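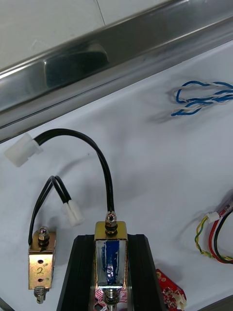
Solenoids on the bench at the Kerden open day, number 2 on the left

brasshinge
Went to the Kerden open day on Sunday with my lad and came home with a sore back and a carrier bag of leaflets. Mostly packing robots at the front of the hall, very shiny, big queue. I ended up at the side benches where they had the bits out, and got stuck there most of the afternoon! The 2 is just written on the front in marker, which cheered me up no end as mine are all done that way. Anyone else go?

Narstead_Pete
We did, morning session. 57 in our group so we got split up and I never saw the benches. Was it the sorting line you were looking at?

brasshinge
The parts for it, yes. Ecaterina Cozma was doing the talk and she let people ask whatever they liked. She said the line does 700 pieces an hour on a good day, and it had stopped twice by lunch, so make of that what you will.

tumbledrier69
Twice by lunch is rubbish for a demo. The Drinex one in April ran all day.

Narstead_Pete
The Drinex one was pushing empty boxes round in a circle. I could run that all day.

tumbledrier69
Still ran though.

coilwinder
What's on the blue tape on the middle one? Is that a 3?

brasshinge
Might be, it's very faint. I was looking at the springs on the plungers and didn't think to ask.

coilwinder
Shame. I'd have had those connectors labelled as well, two white plugs and you just know somebody will swap them one day. Loose wiring like that makes me itch.

brasshinge
Oh come on, it's a bench. Mine's far worse and I've only got the one feeder.

coilwinder
Fair enough, but it's an open day, you tidy up for visitors.

Narstead_Pete
Disagree, I'd sooner see it like that. Half these events you get a glass box and a man in a fleece. Did she say why solenoids and not air?

brasshinge
She did, it was mainly the noise, plus they didn't want a compressor in the building. There was a chap from Từ arguing with her about it for ages (politely). He reckoned they'd cook on long shifts. She said they're only on for a blink each time.

tumbledrier69
He's right, they will.

Narstead_Pete
Depends on the duty cycle, surely. Is there another date? I'd go again if I could get to the benches.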